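Chapter 2
Pegs, Holes and Fit

Before you start: one peg board, a set of pegs, a dark mat to work on. Pencil. Read the whole opening first, then clear your bench.

A peg goes in a hole. Sounds simple. But how much room does it need? Too little and it jams halfway. Too much and it wobbles, leans, falls over when the board gets bumped. The gap between the two is called clearance, and most of this chapter is about it.

Kyriaki Dimitriou set up the practice benches at the Jurnside workshop and had every new starter spend 15 minutes on pegs before they touched anything else. No talking, no forcing. Her note on the wall: "Look at the hole first."
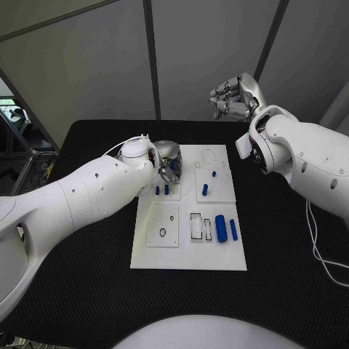

Shape matters as much as size. A round peg can turn any way it likes and still go in. An oval one can't, it has to be lined up first. Same with a rectangular slot, where a few degrees of twist is enough to stop you dead. Wide slot, narrow slot, same problem. Colour is no help if all your pegs are the same, so go by height and outline.

Then theres the angle. Hold the peg upright, straight above the hole. Lower it slowly. If it catches, lift, straighten, try agian. Don't push harder.

Words to know: clearance, tolerance, chamfer, seat. Definitions in the margin as you reach them.

Warm-up 2.1. Sketch the outline of each hole on your board. Beside each one write how many ways round a peg could go in. Keep the sketch, you'll need it for 2.4.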